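4.2 Do clutter ratings measure clutter?

Much of the literature on household clutter and well-being rests on a single step that is seldom examined. A resident, or a trained rater, looks at a room or a container and assigns it a number. The number is then correlated with stress, sleep or spending, and a relation is reported. We have doubts about that first step, and the results of our own survey have not removed them.

The survey was sent to homes in two towns, Milari and Dogar, in February. We received 277 completed forms, of which 276 could be used; one had been filled in twice by different members of the same household, with answers that could not be reconciled. Respondents rated their kitchen, their main living space and one storage container of their choosing on the nine-point Janero scale, where 1 means "nothing out of place" and 9 means "cannot be used as intended."

The Janero scale is popular for understandable reasons. It is short, it costs nothing and it gives tidy distributions. It also asks people to combine at least two judgments that need not agree: how many things are present, and how much their presence bothers the person looking. A parent may see a bin of mixed toys as a problem solved, while a visitor sees a problem. Both will circle a number, and the two numbers will be treated as readings from the same instrument.

Earlier work with the Istar checklist tried to get around this by having outside raters score photographs. Agreement between raters was reported as high. We are not persuaded that this settles much. Raters trained together on the same pictures can be expected to agree, and their agreement tells us about the training at least as much as it does about the rooms. The checklist also says little about containers. A set of objects spread over a floor scores as clutter, and the same set inside a bin often does not, although the owner has made no decision about any of it. Figure 5 shows a small mixed assortment held in an open bin, the kind of case on which the checklist gives no clear guidance.
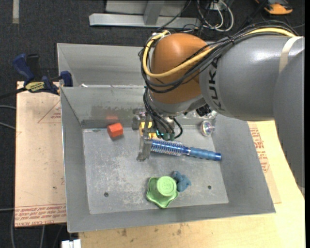

Figure 5. Household objects and toys in an open gray sheet-metal bin, beneath a KUKA robot arm.

A defender of the scale could reply that owners know their own homes and that their discomfort is what matters in the end. We accept this for studies of discomfort. It does not help with the stronger claim, made more often, that the amount of stuff in a home causes the discomfort. If annoyance is already part of the rating, a correlation between the rating and reported stress is partly a correlation of stress with itself. Our survey has the same fault, and we do not think a larger sample would cure it. Separate questions about quantity and annoyance would be a start, provided that they are asked on different days.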